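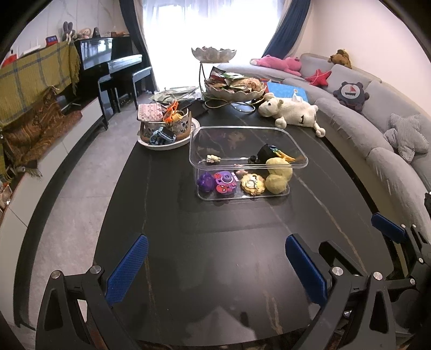 Fig. 4.1. Small toys in a clear plastic box on a coffee table.

Unit 4: Sorting, volume and reuse in household storage
Course tutor: Liviu Mocanu

4.1 Terms
Gross volume is the internal length times width times height of a container. Net volume is the part that can be filled with the lid closed. Fill ratio is the volume of the contents divided by the net volume. Irregular items leave voids, so a container may look full at a fill ratio well below one.

4.2 Worked calculation
A drawer has a net volume of 3,000 cubic centimetres. The solid volume of the contents, measured by displacement, is 1,800 cubic centimetres. The fill ratio is 60 per cent. Soft items should be measured uncompressed, and the method stated in the answer.

4.3 Mixed and single-type storage
Single-type storage shortens search time but needs more containers. Mixed storage uses space better and slows retrieval, mainly for items in the lower layer. Midtbø treats the choice as a trade-off between access and floor area. Rüegg adds the cost of putting things back, which he argues is the larger term in homes with young children. Both papers are in the reader.

4.4 Exercise
Choose one drawer or box at home. Record its gross and net volume, then estimate the fill ratio before and after sorting. Show all working. Hand in to Edvin Ljungberg by Tuesday, May 31, 2022.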